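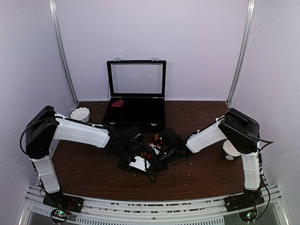
Lectura: 3 min
Febrero – por Vega Esteban

Relojes heredados: ¿se les da cuerda o se dejan en paz?

vega_esteban
Mi tía me ha dejado un Hattar de cuerda manual y una carta de dos folios sobre cómo tratarlo. La carta es más estricta que mi contrato de alquiler. Dice que hay que darle cuerda cada mañana aunque no me lo ponga. El relojero del barrio dice que ni se me ocurra. ¿A quién desobedezco?

tictac_30
A tu tía. Un reloj parado no gasta. El mío pasó 30 años en un cajón y anda perfectamente, adelanta un poco y ya.

Ollcombe
¿Cuánto es un poco?

tictac_30
Cuatro minutos al día.

Ollcombe
Eso es un reloj con planes propios. Los aceites se secan, lleve cuerda o no. Revisión completa y después úsalo, que para eso se fabricó.

karamanlidis_e
Discrepo de los dos. Cada mañana es manía, pero una vez al mes no hace daño. Yo lo hago con un Esar y un Hellwood, los martes, cuando me acuerdo. La revisión me costó 391 euros, así que ahora me acuerdo más.

tictac_30
¿391? Por 100 te lo hace mi cuñado.

Ollcombe
Ya vimos en otro hilo lo que hace tu cuñado.

vega_esteban
Pues lo llevo a revisar y le doy cuerda una vez al mes. La carta la guardo con el reloj, que en el segundo folio amenaza con desheredarme y no sé si eso prescribe.

karamanlidis_e
Pide que te devuelvan las piezas que cambien.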